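Inicio Soporte Mobiliario Tickets Contacto
Imprimir | Enviar por correo
Tiempo de lectura: 5 min

Ticket 94: la mesa cojea y la planta se va de lado
Abierto por: Jennylyn Gatchalian
Asignado a: Arturo Palumbo
Estado: en seguimiento

Hola, Arturo:

Te abro el ticket como me pediste por teléfono, y de paso te lo cuento todo junto porque ya no sé qué es culpa de la mesa y qué es culpa de la planta. La mesa es la Fletik de madera, la marrón de acabado brillante, la que va al lado del escritorio blanco. La planta es la artificial de Dellari, la de las hojas en forma de corazón con la macetita blanca redonda. Costó 3.000 pesos, me acuerdo perfecto porque la factura la pasé yo y me preguntaron dos veces si era de verdad el precio.

El síntoma: pongo la planta en la mesa, todo bien. Me apoyo en la mesa, o alguien deja la mochila, y la planta tiembla como flan. Y al rato la encuentro mirando para otro lado, con la hoja grande colgando hacia la derecha. Mirsad dice que es la mesa. Rommel dice que es la planta, que tiene demasiada hoja para tan poca maceta. Yo digo que son las dos cosas y que por eso este ticket me está quedando tan largo, perdón.

9:20
Primera prueba, idea de Mirsad: subir la maceta al taco redondo de madera clara, para que tuviera una base más ancha y no patinara sobre el brillo. De paso apreté un poco el musguito verde de arriba con el pulgar, que viene granulado y llega casi hasta el borde, así que cada vez que la movés con ganas se te caen unos granitos. Los junté con una hoja de papel y los devolví a la maceta.

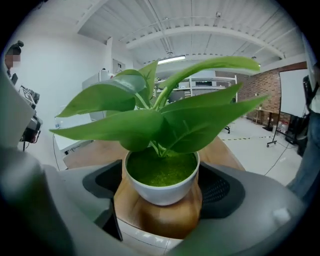 Con el taco mejoró lo de patinar, eso lo reconozco. Lo que no mejoró fue el temblor, y encima la planta quedó más alta, con lo cual ahora lo que se mueve se mueve más. Además el taco es de un tono más claro que nuestra mesa y a Ronaldo no le gusta nada (Ronaldo Cabanatuan, de compras, lo tenés en copia). Dice que parece una torta de casamiento. Lo saqué y lo guardé en mi cajón por si me lo pedís.

10:05
Segunda prueba: separar un problema del otro. Saqué la planta de la mesa y probé la mesa sola, apoyando las manos en cada esquina. Cojea en diagonal. La esquina de adelante a la derecha baja apenas, y la contraria se levanta lo mismo. Es poquito, le entra un cartón doblado y nada más, pero se siente. Pregunta tonta: ¿las patas se regulan? En la hoja que vino con la mesa hay un dibujo de un tornillito y ninguna explicación, y en la otra cara está impreso el mismo dibujo al revés.

Después hice lo contrario y probé la planta en el piso de mi lado, lejos de todo. Ahí no tiembla nada, claro. Pero sí se inclina: la dejás derecha, la soltás y se acomoda sola un poquito hacia donde tiene la hoja más grande. O sea que Rommel también tenía razón y ahora no hay quien lo aguante.

10:40
Le pregunté a Dellari por el chat y me contestaron bastante rápido (bien por ellos). Me dijeron que los tallos tienen alambre adentro, que se pueden doblar desde abajo, cerca del musgo, y que NO se doblan desde la hoja porque la unión queda marcada. Yo venía doblándolos desde la hoja, por supuesto. También me dijeron que la mejor manera de saber si está equilibrada es levantarla tomándola por la maceta y ver para dónde tira.

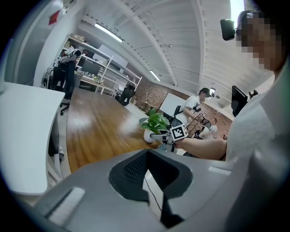 Tira para el lado de la hoja grande, sin sorpresas. Lo que hice entonces fue ir tallo por tallo, desde la base, abriendo los de un lado y cerrando un poco los del otro. Es más entretenido de lo que parece, te diré, y me pasé un rato largo que no pienso confesar en la planilla de horas. Una de las hojas bajas no quiere saber nada: la acomodo y vuelve a caer. La dejé así porque de frente queda linda y tapa un poquito el borde de la maceta.

Una cosa para que lo anotes: las hojas son brillosas y se marcan los dedos. Les pasé el paño seco de los anteojos y quedaron perfectas. No usé ningún producto, porque el limpiador Bekik que tenemos en el armario dice en la etiqueta que no es para plásticos y no quise arriesgar los 3.000 pesos de Ronaldo.

11:30
Tercera prueba, ya con la mesa. Mirsad me prestó unos fieltros adhesivos de 2 mm y puse uno bajo la pata de la esquina floja. Con uno cojeaba menos, puse otro encima y ahí quedó firme. Después caí en que las baldosas no están todas parejas, y que si corro la mesa un palmo hacia el escritorio blanco, los fieltros sobran y cojea para el otro lado. ¡Buenísimo! Así que marqué con cinta de papel el lugar exacto donde tiene que ir y por favor que no la muevan.

Ah, y ojo al moverla con el cable del aparato blanco que está sobre el escritorio, que baja al piso por ese lado. No tiene nada que ver con el ticket, pero ya me lo enganché una vez con el zapato y prefiero dejarlo por escrito.
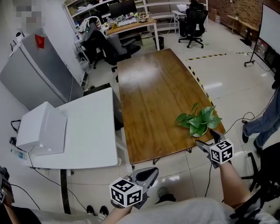

Con la mesa en su marca volví a poner la planta en la punta, directo sobre la madera y sin taco. Probé lo de apoyarme, lo de la mochila y hasta un golpecito con la cadera (sin querer, ese). Tembló un poco con la cadera y con lo demás nada. Tampoco se dio vuelta, y eso que la base de la maceta sigue siendo lisa. Le pregunté a Dellari si venden una base de goma y me dijeron que la del modelo Ambrosio le entra, aunque no figura en la página. La dejo pedida salvo que Ronaldo diga que no.

12:15
Estado al momento de mandarte esto:

- Mesa: firme, con los 2 fieltros puestos y siempre que no la corran de la cinta.
- Planta: derecha, con una hoja rebelde del lado bajo.
- Musgo: se siguen soltando granitos si la levantan de golpe. Rommel propone cola blanca. Yo le dije que no toque nada hasta que contestes vos.
- Taco: en mi cajón.

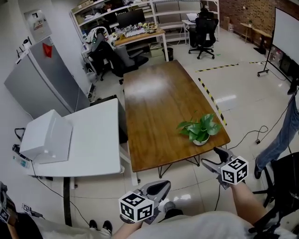 La planta cerca de la esquina delantera derecha de la mesa.

Lo que necesito de tu lado, entonces, es saber si las patas de la Fletik se regulan y con qué llave, porque los fieltros se van a aplastar y en un mes estamos igual. Y si lo del desnivel del piso te corresponde a vos o tengo que abrir otro ticket en mantenimiento, que ya sé cómo termina eso. Ronaldo quiere además pasar la planta al medio de la mesa. A mí me gusta en la punta, porque en el medio tapa a la persona que tenés enfrente cuando nos sentamos a comer.

Gracias por la paciencia, en serio. Cualquier cosa estoy en mi escritorio hasta las seis.

Jennylyn

Respuesta de Arturo Palumbo, 15:50
Hola, Jennylyn. Paso mañana temprano con el juego de llaves y miro las patas. Dejá los fieltros puestos. Cola blanca en el musgo, no, por favor.

Imprimir | Enviar por correo
Anterior Siguiente Volver a Tickets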